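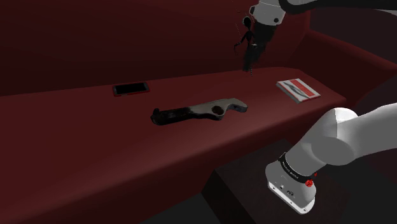 Elínborg Mogensen wrote to me after my last post to say she gave up on the Gretar sketchbook by page ten, because her washes sat in puddles and dried with hard edges, and did I really still like it? Well, yes, mostly! But it made me want to do a proper review, so I bought a second one and filled it over August.

The basics first. It's the landscape one, 200 gsm paper, sewn binding, elastic band. Mine came from Clillar, the little art store I always end up in when I only need an eraser. The cover is stiff enough to work on your knee and the pages lie flat after you've bent the spine a few times (be brave, it can take it).

Ink is where this book shines. My Dagdag fineliners glide on it, no feathering, and the size 3 is dry before I can smudge it, and I smudge everything. Pencil is fine too, though softer leads look a bit greasy if you go over them twice.

Now, watercolor. Elínborg isn't wrong. The sizing is heavy, so the paint stays on top for a good while before it sinks in. If you flood the page you will get puddles. I've started using a smaller brush and a lot less water, and leaving the first wash completely alone while I go make tea.

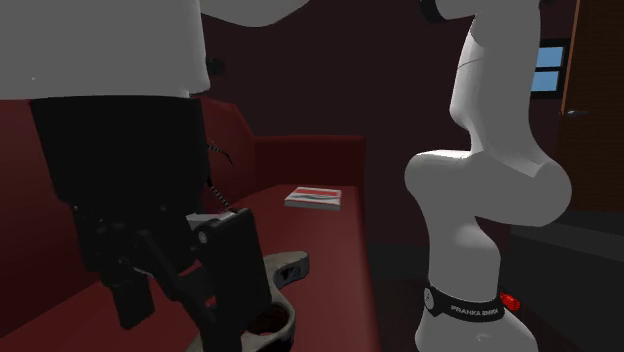 My paints for all this were the Ploltodeo half pans, and the reds deserve their own paragraph. Number 778 is a deep, brownish red that I was sure I'd never touch, and now it's the one I need to replace. On this paper it takes three layers to get properly dark, and the third one can lift the second if you scrub. Still, for a long dark red sofa against a maroon wall it's just about perfect - one pan for both, with a touch of blue in the wall so the two don't melt together. I wouldn't try that in the student set, where the reds go chalky on me.

Things I don't love: the elastic got saggy in a month, the back pocket is too tight for a postcard, and the paper buckles if you paint right to the corners. I clip mine down with 4 bulldog clips and it mostly behaves.

Would I buy a third? For ink and light washes, yes. For big juicy skies I'd go back to a block - and Elínborg, if you still have yours, try it with just a pen before you give it away.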